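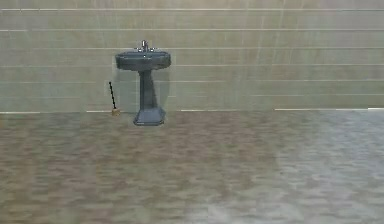 Jakholm Opens Its Home Repair Evenings to Renters Across Bouchard

BOUCHARD, November. Jakholm, the neighborhood home skills school, is throwing its doors open to renters this winter with a run of 16 evening classes on the small jobs that make a home nicer to live in. Dripping taps, slow drains, sticky doors, scuffed floors: it's all on the list, and we can't wait to get started!

The classes grew out of a survey the school sent to households in Bouchard last spring. It drew 797 replies, far more than the office had room to pin up, and the same wish came up again and again. People wanted to know which repairs they could handle themselves, and how to talk to a landlord about the rest.

"I read every one of those replies at my kitchen table, and I kept thinking, we can teach this," said Nathalie Bergeron, director of Jakholm. "A lot of folks have never been shown how to shut off the water under a toilet. Once you've done it, you feel ten feet tall."

Each class lasts about 40 minutes, with time afterward for questions (bring the odd part that came off in your hand, we love those). Réjean Wong will lead the plumbing evenings, starting with shutoff valves, supply lines and the toilet tank.

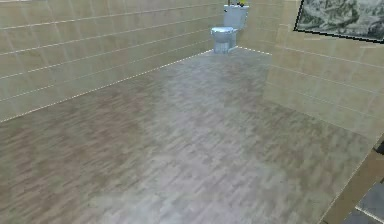 Do I need to own any tools to take part?
Everything you need for the class is provided, and you can borrow a basic kit for the week after each session.

The kits were put together by Gurnetura, a tool library on the east side of town that has been lending drills and ladders to its neighbors for years. Every kit comes in a canvas roll with a printed card showing what each piece is for. Océane Penner of Gurnetura drew the cards herself and is already working on a second set for painting and patching.

Doors get an evening of their own. Aaliyah Dhillon will cover loose hinges, latches that miss the strike plate and handles that wobble, and she'll show how to find the spot where a door rubs before anyone reaches for the sandpaper.
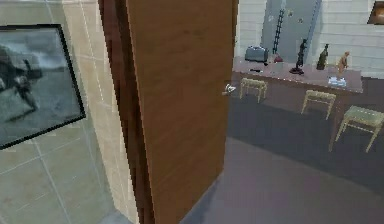

Floors and Finishes

The last 3 evenings belong to floors. Audrey-Anne Ross will talk about everyday cleaning, felt pads, squeaks and small scratches in wood, plus the kinds of damage that should go straight to the landlord in writing. Her handout, the Flireck Floor Notes, will be free to anyone who asks at the front desk, whether or not they come to class.
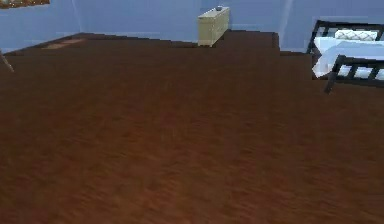

How do I sign up?
Call or stop by the Jakholm front desk any time after 10 a.m. and give your name and the evenings you'd like.

Classes are free for renters in Bouchard, and kids are welcome with an adult. Places are held until the start of each class, then offered to anyone waiting at the door.

Media contact: Nathalie Bergeron, Jakholm front office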